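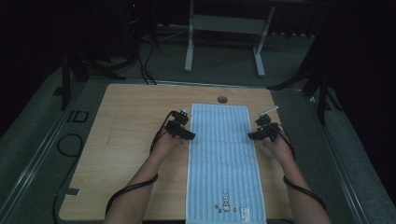
How to get a question answered at your parish council meeting

13 March 2024 | By the editor, Staltby Notes
5 minute read

I have lived in Staltby long enough to have sat through a great many council meetings, and the thing I hear most often on the way out is "I wanted to say something but I didn't know when". It's a shame, as most councils do set aside time for the public, and most councillors are quite glad to see a face in the chairs that doesn't belong to another councillor. So I've written down how I go about it, in the hope that somebody else will have a go.

Find the agenda first

The agenda goes up on the noticeboard and on the council's website a few days before the meeting. Read all of it, even the dull bits about minutes and apologies. What you want to know is whether your subject is already listed. If it is, make a note of the item number. If it isn't, you can usually still raise it in the public session, but the council can't make a decision on it that night, so don't go home cross when they don't. You can always ask for it to be put on the next agenda, and I'd do that in writing.

Check it's the right council

I once spent an entire February evening waiting to complain about a pothole, only to be told (very kindly) that roads belonged to the county. Parish councils tend to look after things like benches, allotments, play areas, and some footpath and verge work. Bins and planning decisions sit with the district, though the parish is asked for its opinion on planning applications and you can certainly try to sway that. If you're not sure, ring the clerk. Clerks know everything, and ours has saved me several wasted trips.

Write to the clerk

A short email a week ahead does wonders. Say who you are, which part of the parish you live in, and what you'd like to ask, and put the actual question in one sentence. When I asked why the Vatbridge footpath work had come in at £1750 when the estimate was £1162, I sent both figures beforehand, and the chairman had the paperwork in front of him by the time I stood up. Without that I'd have been told someone would look into it!

On the night

Get there early and sit where you can be seen. The public session is normally near the start, and you may have only three minutes or so, which goes by terribly fast. Practise out loud at home, with a clock. Begin with your question, then give the background, and if you run out of time at least the important part has been said. Speak to the chair, even if it's another councillor you are itching to address. And do try to stay for your item, as it's very interesting to hear how they talk it over.

Afterwards

Look at the draft minutes when they come out. They won't give every word you said, but your question should be mentioned, along with anything the council promised to do. If a month goes by and you've heard nothing, write again, politely, and quote the minute number.

Comments

Uston resident: Very useful, thank you. Ours puts the public session at the end, so it's worth checking before you book a babysitter.

marrowman: There were 17 of us at the last one about the allotment rents and we all wanted to say the same thing. Pick one speaker, is my advice.

Gill-by-the-green: Can you ask about something if you live just over the boundary? I'm on the Vatbridge side.

Staltby Notes: It depends on your council's standing orders, so I'd ask the clerk. Ours has always let people from Vatbridge speak.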